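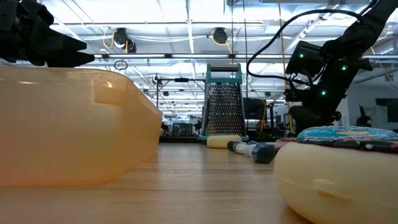 Kurniawati Rahman read these notes last night and wrote back that I'm being unfair, that the arm did stop in the end, and that a stop is a stop. I want to start with her objection because most of you will have it too.

So. Opening. Slow down here, last time I rushed it.

Say what happened, plainly. The Rolton cell was running a two-arm pick routine on kitchen things in a bin. On run 2882 the left gripper closed, missed, and kept pushing down. The force limit should have tripped. It didn't. The arm leaned on the rim of the bin for 7 seconds before somebody hit the red button. No one hurt, one cracked bin, one bent finger. That is the whole incident, and I know it sounds small.

Pause. Let them think it sounds small.

Now the status lights. All through those seconds the lights stayed green. The operator looked at them, as she was trained to, and they told her everything was fine. I asked Dastholm, who wrote the controller, what green means. The answer took two weeks and came to this: green means the module has power and is talking to the network. It says nothing about force, or whether the arm is where it thinks it is.

Ask the room: how many of you have a green light at work you've never looked up? (Wait for hands. If none, move on, don't beg.)

Next, the official report. It says "sensor drift, corrected by recalibration." I have trouble with that. Drift is slow. The log shows normal readings on the run before, then a flat line. A flat line looks to me like a stuck value, a number the software kept repeating after it stopped getting new ones. I can't prove it. The raw data from the module was overwritten when they recalibrated – which I'd call a second failure, and the report doesn't mention it.

Go easy on Menon here. They own the site, they let me in, and they answered my emails. But they had the same flat line in July, on the other arm, and it was closed as drift then too.

Back to Kurniawati's point. Yes, it stopped. A person stopped it. If she had been getting coffee, what stops it? I put that to the vendor and was told the bin would have given way first. They said this as if it helped.

What I'd want before I trusted the cell again:

A timeout on stale readings. If the force number hasn't changed in a fraction of a second, stop.
Logs copied off before anyone touches calibration.
A light that means something, or no light.

Someone will ask about Drodia, the add-on monitor they bought afterward. I've seen the demo. It reads its numbers from the same controller, so a stuck value going in is a stuck value coming out. Maybe there's more to it. I asked for the test results and am still waiting.

Skip the slide on standards if we're past the half hour. Take questions from the back first, they never get the microphone.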